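4. 세탁물 투입: 가장 쉬워 보였던 단계

4.1 왜 빨래인가

가사 작업 가운데 빨래만큼 로봇 연구자를 설레게 하는 것도 드물다. 설거지는 그릇이라는 단단한 물체를 다루고, 바닥 청소는 이미 제품으로 나와 있다. 빨래는 어떤가. 옷은 집을 때마다 모양이 달라지고, 한쪽 소매를 들면 다른 쪽 소매가 어디로 갈지 미리 알기 어렵다. 그런데도 사람은 옆 사람과 이야기를 나누면서 한 팔 가득 옷을 안아 세탁기에 밀어 넣는다. 우리는 바로 이 차이를 재 보고 싶었다.

선행 연구의 관심은 대체로 개기에 쏠려 있었다. 수건을 펴고 모서리를 찾아 반으로 접는 과정은 평가 기준이 분명하고 결과도 보기에 좋다. 반면 투입은 한 문장으로 넘어가는 경우가 많았고, 우리도 계획서를 쓸 때는 마찬가지였다. Thorlacius가 Cirnport 실험실에서 첫 원격 조작을 해 본 뒤에야 투입 단계를 독립된 과제로 떼어 내기로 했다. 셔츠 한 벌을 드럼에 넣는 동안 그는 손목을 네 번이나 고쳐 잡았고, 그 짧은 조작 안에 우리가 풀고 싶던 문제가 거의 다 들어 있었다.

4.2 과제 정의

과제의 시작 상태에서 옷은 세탁기 주변에 아무렇게나 놓인다. 개지 않고, 펴지도 않으며, 놓는 사람에게는 집에서 하듯 던져 두라고만 부탁하였다. 종료 상태는 옷 전체가 드럼 테두리 안쪽에 들어간 상태로 정의한다. 소매 끝이나 밑단이 테두리 밖에 걸려 있으면 실패로 기록하였다. 이 기준은 꽤 엄격한 편이다. 실제 가정이라면 손가락으로 한 번 툭 밀어 넣고 말 일이지만, 뚜껑을 닫는 후속 단계까지 기계가 맡는다고 생각하면 밖으로 늘어진 옷자락 하나가 전체 작업을 멈추게 할 수 있다.

사용한 정책 Dulden은 머리 위치의 영상과 두 팔의 관절 상태를 입력으로 받아 짧은 동작 구간을 출력한다. 별도의 의류 모델은 두지 않았다. 옷의 종류를 먼저 분류한 다음 집을 곳을 정하는 방식도 시험했으나, 구겨진 상태에서는 분류 자체가 흔들려 뒤 단계까지 함께 무너졌다. 분류기를 걷어 내자 오히려 동작이 매끄러워졌는데, 이 결과를 처음 확인한 날은 연구실 전체가 꽤 들떠 있었다.

집는 위치의 선택은 특히 흥미로웠다. 펼쳐진 옷이라면 어깨나 깃처럼 이름 붙일 수 있는 부위가 보이지만, 뭉친 천에는 그런 기준이 없다. 색이 다른 부분이 섞여 있으면 그것이 무늬인지 다른 옷인지부터 헷갈린다. 그리퍼가 천을 누르는 순간 손목 주변의 시야도 상당히 가려진다.
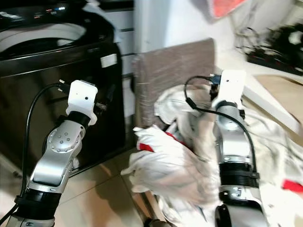

이런 상황에서 정책이 익힌 요령은 의외로 단순하다. 가장 높이 솟은 주름을 찾고, 그 주름에 직각으로 접근한 뒤, 조금 깊다 싶을 만큼 눌러서 잡는다. 얕게 잡으면 들어 올리는 도중에 미끄러지기 쉽고, 깊게 잡으면 아래에 있던 물건까지 딸려 올 위험이 있다. 시연 데이터를 모은 Hứa는 두 위험 가운데 뒤쪽을 택하는 편이 낫다고 보았다. 딸려 온 물건은 들어 올린 뒤 영상에서 확인할 수 있지만, 놓친 옷은 다시 떨어지면서 또 다른 모양으로 바뀌기 때문이다. 정책이 이 성향을 그대로 물려받은 것을 보고 우리는 무척 기뻤다. 따로 보상 항목을 설계한 적이 없는데도 시연자의 판단이 동작에 배어 나온 것이다.

4.3 들기와 옮기기

집기에 성공한 뒤에도 옷은 계속 움직인다. 한 팔로 들어 올린 셔츠는 아래로 길게 늘어지고, 늘어진 부분은 세탁기 모서리에 걸리거나 다른 팔을 덮는다. 드럼 입구는 사람 눈에는 넉넉해 보여도 늘어진 셔츠의 폭과 비교하면 결코 넓지 않다. 그래서 투입 동작은 한 번에 떨어뜨리는 방식과 조금씩 내려 쌓는 방식으로 나뉜다.

떨어뜨리기는 빠르다. 옷의 무게중심이 입구 위에 올 때까지 팔을 높이 든 다음 그리퍼를 열면 끝이다. 양말이나 속옷에는 이 방식이 잘 맞는다. 긴 셔츠에는 맞지 않는데, 팔이 닿는 높이에 한계가 있어 밑단이 테두리 위로 충분히 올라오지 못하는 일이 잦았다. 내려 쌓기는 늘어진 끝을 먼저 입구 안으로 보내고 팔을 천천히 낮추는 방식이다. 두 번째 팔은 곁에서 기다리다가 밖으로 흘러나온 자락을 안쪽으로 민다. 셔츠 한 벌에 거의 20초가 걸려 사람 손에 비하면 느리지만, 자락이 제자리를 찾아 들어가는 모습은 몇 번을 보아도 지루하지 않다!

영상 인식 면에서는 세탁기 자체가 만만치 않은 상대였다. 광택이 강한 검은 전면 패널에는 로봇 팔과 바닥의 밝은 부분이 희미하게 비친다. 초기 정책은 이 반사상을 실제 팔로 오인한 듯한 동작을 이따금 보였고, 패널 앞에서 머뭇거리다가 뒤로 물러나기도 했다. 조명 방향을 바꾸어 가며 시연을 보충하자 머뭇거림은 크게 줄었다. 무광 필름을 붙이면 간단히 해결될 문제였으나, 가정에 있는 세탁기를 로봇에 맞추어 고치는 것은 본 연구의 취지와 맞지 않는다고 판단하였다. 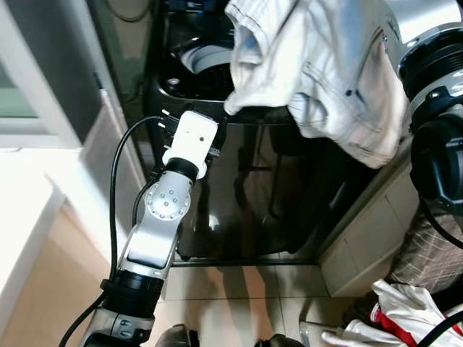
그림 2. 투입 과제의 작업 공간. 뚜껑이 열린 상부 투입식 세탁기의 오른쪽 위로 주머니가 달린 밝은색 셔츠가 늘어져 있다.

4.4 결과

평가는 시연에 쓰지 않은 옷으로 진행하였다. 옷을 한 벌씩 투입하는 조건에서 집기 성공률은 97%였고, 테두리 안쪽까지 완전히 넣은 비율은 94%였다. 두 값의 차이는 대부분 소매가 긴 옷에서 나왔다. 솔직히 우리는 이보다 훨씬 낮은 수치를 예상하고 있었다. 특히 놓친 옷을 다시 집으러 가는 행동이 안정적으로 나타난 점이 반가웠다. 재시도 때의 접근 방향은 첫 시도와 다른 경우가 많았으며, 옷의 바뀐 모양에 맞추어 움직임을 새로 정하고 있다고 해석할 수 있다.

여러 벌이 뒤섞인 조건은 아직 어렵다. 두 벌이 함께 올라오면 정책은 그대로 투입하려는 경향을 보인다. 함께 들어가도 상관없는 옷이라면 오히려 이득이지만, 색이 빠지는 옷과 흰옷을 나누어 세탁하려는 사람에게는 곤란한 일이다. 현재의 정책은 이러한 구분을 전혀 하지 않는다. Grirkham 데이터 묶음에 포함된 분류 시연을 함께 학습시키는 방안을 검토하고 있으나, 앞서 분류기를 넣었을 때의 경험이 있어 조심스럽다.

케이블도 언급해 둘 만하다. 팔 바깥쪽으로 도는 배선은 손목이 크게 돌 때 옷자락에 쓸릴 수 있다. 우리는 손목의 회전 범위를 좁혀 이 문제를 피했는데, 그 대가로 드럼 안쪽 깊은 곳까지 옷을 밀어 넣는 동작을 포기해야 했다. 배선을 링크 안으로 넣은 Brynjólfsdóttir 손목 구조를 적용하면 제한을 풀 수 있을 것으로 기대한다.

4.5 논의: 기계는 이제 빨래를 할 수 있는가

투입만 놓고 본다면 우리의 대답은 상당히 긍정적이다. 느리기는 해도, 던져 둔 셔츠를 집어 드럼에 넣는 일은 이제 실험실의 특별한 시범이라고 부르기 어려운 수준에 왔다. 몇 해 전만 해도 천의 변형을 정밀하게 모사하지 않고는 접근조차 힘들다고 여겨지던 작업이다. 그 일을 영상과 시연만으로 이만큼 해낸다는 사실이 우리에게는 여전히 놀랍다.

다만 빨래 전체로 보면 남은 단계가 많다. 세제를 재고, 주머니에 든 동전을 꺼내고, 젖어서 서로 감긴 옷을 드럼 바닥에서 끌어 올려야 한다. 이 가운데 주머니 확인은 겉보기보다 훨씬 까다롭다. 얇은 천 너머의 작은 물체를 눈으로 찾기는 어렵고, 손끝의 촉각이 필요할 가능성이 크다. 젖은 옷을 꺼내는 작업은 무게와 마찰이 모두 달라지므로 마른 옷의 시연이 얼마나 도움이 될지도 알 수 없다. 우리는 꺼내기 과제의 시연 수집을 9월에 시작할 예정이며, 작업 공간과 세탁기는 이 절에서 쓴 것을 그대로 유지한다. 투입 정책의 가중치를 초기값으로 쓸 때와 처음부터 학습할 때의 비교는 그 데이터를 바탕으로 따로 보고하겠다.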